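Wolthorpe Bench Cell – Set-up Guide
Section 6: Recording examples for the cube tasks
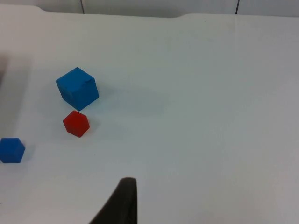
6.1 Before you start

This section assumes that the arm has been homed and the wrist camera checked as set out in Section 5. Examples recorded with an unchecked camera cannot be repaired later and must be deleted.

A full set for one task is 200 examples. Record them in blocks, with a short break between blocks. Tired operators make slow, hesitant moves, and the trained system will copy them.

6.2 Preparing the table

1. Wipe the tabletop with a dry cloth. Do not use polish.
2. Set out the cubes named on the task card. For the Collow task these are the large blue cube, the small blue cube and the small red cube.
3. Place the cubes by hand, each turned to a different angle. Do not line them up with the table edge.
4. Leave clear space on the table for the fingers to come down.
5. Keep hands and sleeves out of the wrist camera's view before recording begins.

Note: Cubes may stand close together. Close placings are wanted in the set, but the cubes must not be stacked unless the task card says so.

Note: Soft shadows are acceptable. If a shadow has a hard edge, lower the blind or turn the lamp away.

6.3 Recording one example

1. Open the McPhee recorder and choose the task from the list.
2. Type the instruction exactly as printed on the card. Spelling matters here: "gray" and "grey" are stored as separate words.
3. Move the arm to the start position and wait for the steady tone.
4. Press Record, then carry out the task in one smooth movement.
5. Open the fingers fully, lift clear of the cube and press Stop.
6. Mark the example Keep or Discard. An unmarked example is held for 600 seconds and then discarded.

CAUTION: Do not reach over the table while the recording light is on. The arm follows the hand controller at full speed and will not stop for an obstacle.

CAUTION: If a finger presses into the tabletop, stop and repeat the finger check in Section 5. A bent finger gives a false grip reading.

6.4 What to keep

Keep an example if the correct cube was moved to the correct place, even if the first grip slipped and was corrected. Corrections are useful – up to a point. Discard any example with more than two failed grips, and any in which the wrong cube was moved.

Error 53 means that camera and arm times have drifted apart. Discard the current example, restart the recorder and carry on from the same block.

6.5 Sending the set

Copy finished blocks to the Lorneo store at the end of each session. Do not rename the folders.

Revised 7 May 2022, R. Kakakhel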